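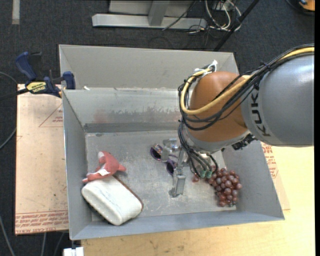
KUKA arm over the front bin, mixed items, Midel gripper on trial.

Sep 12, 2024

Second session with the Midel gripper kit. Same bins as in May, clamped at the left side. Items in the front bin for this run: purple sunglasses, grapes, the pink-red plush, the white block. Kyung-tae ran the cell, I kept the log.

Totals for the session: 283 attempts, 21 misses. Most of the misses were on the sunglasses. When they lie at an angle the long finger tends to land on a lens and push. The plush is easy from any side. Grapes are fine if the approach comes in over the thick part of the bunch -- from the thin end it grabs one or two and drops them.

Block against the sloping wall is still a problem. The long finger needs room on the wall side and there isn't any. Midel's manual says to use the wall offset setting. Tried it at 2 mm, no change that I could see. Loan thinks the offset is applied before the tilt and not after. She will write to them.

Cabling: the kit adds two air lines to what was already on the wrist. Rerun the bundle before the next session and trim the tie ends.

Price from Van Dijk is 3192 for the kit, fingers included, controller card separate. The Litley quote has not come in. Ask Van Dijk if spare fingertips are sold singly.

To do:
Repeat the block picks with the tilt off
Log lens contacts separately
Send Loan the force traces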